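# Mind your fingers: the house rules for robots that fold

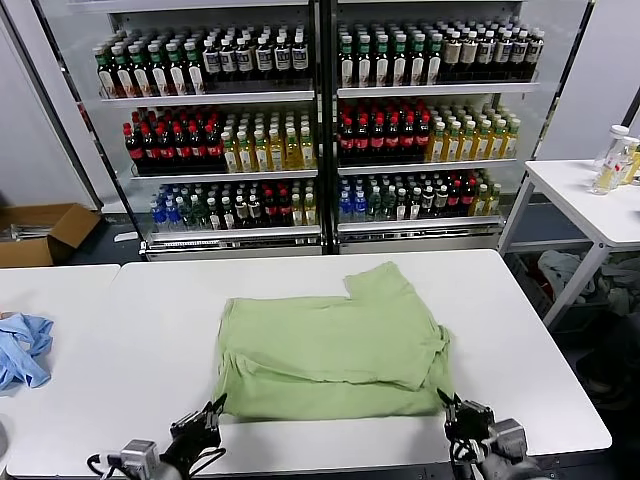 So who decides what a robot may do while a person is standing next to it? Mostly the people running the room, working from the published safety standards and then from a much shorter list they've written themselves and stuck on the door.

I went to Huvberg in March to read that list. I'd been told it was good, and I am the sort of person who gets quite excited about a good list (my family has learned to leave the room). It runs to two sides of A4, it's on its ninth version, and it covers everything from emergency stops to long hair to who gets to put a T-shirt back on the table.

The author of most of it is Theano Sfakianakis, who came to robots from commercial laundries and has very firm views on both. She handed me a copy before I'd got my coat off. Rule one: read this before you cross the yellow tape. I read it. She waited!

I'd pictured safety rules for robots as something grand, all flashing lights and cages. For the big factory arms that's still fair enough. But a pair of hands working on a shirt at table height is a different sort of neighbour. People want to lean in. They see a sleeve sticking up and they want to pat it down, the way you would at home, and rule four exists entirely because of that urge. It says:

> Nobody reaches over the table while the arms are live. If the cloth is wrong, leave it wrong. Stop, wait for the light, then reach.

"Leave it wrong" has become a bit of a catchphrase there. Tímea Farkas, who trains new operators, told me it's the one she has to repeat most, and that tidy people are the worst at it. I am a tidy person. I stood behind the tape with my hands in my pockets and suffered.

The next thing on the page is speed. Huvberg keeps its arms slow whenever anyone is inside the tape, and the slow setting is locked with a key that lives on the shift lead's belt. You can't talk your way round it, and apparently people have tried, usually just before lunch. Going back up to full speed takes two people saying so out loud, one at the screen and one at the table. It felt a bit theatrical the first time I heard it. By the fourth time I'd stopped noticing, and Tímea says that's when she starts checking that they still look up as they say it.

Then there's the writing down. Every stop gets logged, even the silly ones, even when somebody's sneezed and hit the button. The log had 2624 entries on the day I visited, going back to the first week, and 54 of them were marked "contact", meaning a robot had touched a person or the other way about. Theano went through a handful with me. A brushed elbow. A cuff caught between two fingers. Somebody's lanyard, which is why rule seven now says no lanyards.

I asked whether all this logging didn't put people off pressing the button. It did, for a while. The first form took ages to fill in, so Asabe Nwachukwu on the night shift cut it down to four boxes on a card, and the number of logged stops shot up the same week. Theano was delighted. Her manager was less so, until it was explained to him that the stops had been happening all along.

Cloth has a section to itself, and I'd never have guessed how much there is to say. Drawstrings come out before a garment goes anywhere near the hands. Pins and loose buttons are checked for by touch, by a human, with the arms off. Anything that falls on the floor goes in the bin for rewashing and doesn't come back to the table that day. And a bad fold counts as a bad fold: you record it as it lies, you don't nudge a corner and call it finished. Teófilo Rivadeneyra, who looks after the records, is fierce on this. He'd sooner have 3000 honest attempts, lumps and all, than a prettier set somebody has helped along.

Drinks are where it all gets heated. Rule eleven says open drinks stay off any table with an arm at it, and it's the only rule with an amendment stapled to it in three different inks. One camp wants all drinks outside the tape, lids or no lids. The other points out that shifts are long and the room is warm. The present truce is lids on, and never on the working table. I gather it comes up at every single review.

The reviews are monthly, and anyone can bring a change, including visitors. So I brought one! I'd noticed that rule two told you where the stop buttons were but not that you should press one, once, before your first shift, to find out how hard you have to push. Theano wrote it down, asked me how to spell my surname, and sent me the new version a few weeks later. I'm in the margin of rule two, in very small type.

*Jacqueline Millet*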